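**Wetstead House, residents' meeting, March**

Start 7:10 p.m., in the second-floor lounge. Kashyap wing and Plisari wing both represented. Heteo wing sent regrets and a bag of chips.

**1. Last month's minutes.** Approved, with the word "filthy" changed to "tired" at the request of the kitchen.

**2. Money.** The house fund stands at $345. Of this, $49 is owed for the drain, which has been paid for twice before and will presumably be paid for again.

**3. Snack table.** Long discussion. Packets keep getting put out in a heap in the middle of the plaid cloth, and whoever wants the thing at the back has to dig. Plisari wing proposed sorting by type. Kashyap wing asked what type an orange packet is.

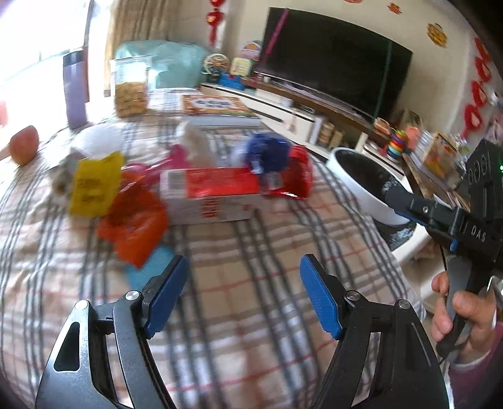 It was agreed that cartons go at the back, packets in front, and anything opened gets finished or thrown out by the person who opened it. The white oval basin stays on the table. A motion to iron the cloth failed for want of an iron.

**4. Labels.** Food in the shared fridge to carry a room number. Room 14 pointed out that it already does this and still lost a yogurt. Noted with sympathy.

**5. Other business.** The lounge clock is still wrong. Heteo wing to be asked for the ladder, again.

Closed 8:25 p.m. Chips finished during item 4.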